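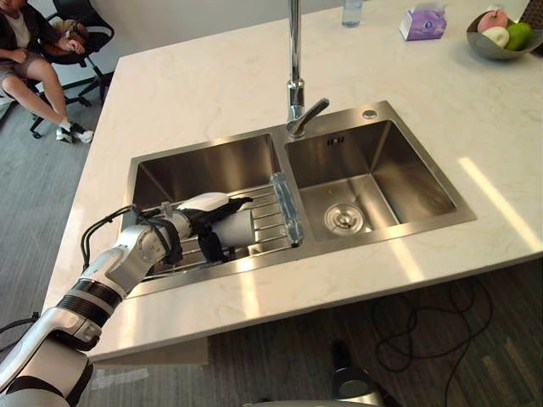 Agata Pace lleva 23 años comprando singles de soul y nunca ha tenido una tienda. El sello Cudo lo dirige desde la habitación del fondo de su casa, con dos platos, una estantería hasta el techo y un archivador donde guarda los contratos. En junio publica su novena referencia, un single de los Paterson, un grupo vocal que grabó una sola sesión en los estudios Skorwood y se separó antes de que el disco llegara a las emisoras.

La primera copia la encontró en una caja de saldos, sin funda y con el nombre de alguien escrito a bolígrafo en la etiqueta. «Lo compré por la cara B», dice. «La cara A es un tema de baile correcto, de los que hay muchos. La B es una balada lenta con órgano, y el cantante entra medio compás tarde en el segundo estribillo. Eso es lo que me gustó. En un estudio con más dinero le habrían hecho repetir.»

El cantante era Gualtiero Benedetti. Pace tardó bastante en dar con él porque en los créditos aparecía solo como G. Benedict, nombre que, según cuenta él por teléfono, le puso el dueño del estudio sin preguntarle. «Me enteré cuando vi el disco», recuerda. «Mi madre se enfadó más que yo.»

Benedetti conservaba tres copias y una libreta con las letras. Las cintas no las tenía nadie de la familia. Pace dio por hecho que estaban perdidas y empezó a preparar la edición a partir de un vinilo en buen estado, cosa que ya había hecho con otras dos referencias. «No me entusiasma, pero si el disco está limpio se puede trabajar. Lo que no hago es quitar todo el ruido. Cuando lo quitas todo, los metales suenan como dentro de un armario.»

La cinta apareció más tarde, entre las cosas de un antiguo técnico de Skorwood, mal etiquetada y con otra canción al principio. Contenía las dos caras y una toma anterior de la balada en la que el coro femenino canta durante toda la estrofa. En la versión publicada el coro solo entra en el estribillo. Le pregunto si pensó en editar también esa toma. «Lo pensé. Se la puse a Gualtiero y me dijo que no, que aquel día estaba afónico. Yo no lo noto, pero el disco es suyo.»

La negociación fue sencilla. Benedetti cobra un anticipo y un porcentaje por copia, y lo mismo los herederos de los otros dos cantantes. Pace no quiere dar la cifra, aunque comenta que el anticipo se comió más de la mitad del presupuesto. «Hay quien publica primero y pregunta después. Yo he comprado discos así, no voy a decir que no. Pero con el sello no lo hago.»

El prensaje se lo ha encargado a Plestix, una fábrica pequeña con la que trabaja desde la cuarta referencia. La primera prueba volvió con demasiados graves en la cara A y hubo que cortar otra vez. La tirada será de 3000 copias, de las cuales 100 llevan el agujero grande en el centro – las piden los pinchadiscos, que suelen escribirle antes de que anuncie nada.
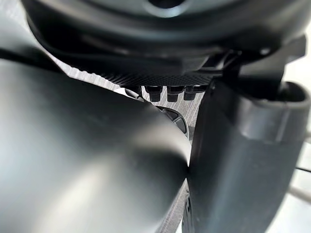

La funda le ha dado más quebraderos de cabeza que el sonido. Las anteriores eran de cartón crudo y se manchaban enseguida, así que esta vez pidió muestras en color. Se ha decidido por un gris oscuro mate, muy cercano al de la pieza curva que ocupa la izquierda de la foto, con ese acabado satinado que recoge la luz en una franja ancha y pálida. La de la derecha brilla un poco más, y ese punto de brillo ya le parece excesivo para una funda. «Con brillo se ven todos los dedos», explica. El título irá en blanco y sin retrato del grupo. Solo existe una fotografía de los Paterson y en ella falta uno de los tres.

Sobre el precio de los originales habla poco. Reconoce que cada reedición suya los encarece durante unos meses y que luego bajan. Ella vendió dos copias de otro single de su catálogo para pagar la restauración de este, y se quedó con la del nombre a bolígrafo.

Benedetti, por su parte, no tiene tocadiscos. Cuando Pace le mandó la prueba de prensaje fue a escucharla a casa de una sobrina. «La puse dos veces», dice. «En la segunda canté encima, una octava por debajo. La entrada tarde la sigo haciendo igual.»

La próxima referencia de Cudo está sin cerrar. Pace tiene localizado a un organista que tocó en la misma sesión y que podría conservar otra cinta, pero todavía no le ha contestado a la carta.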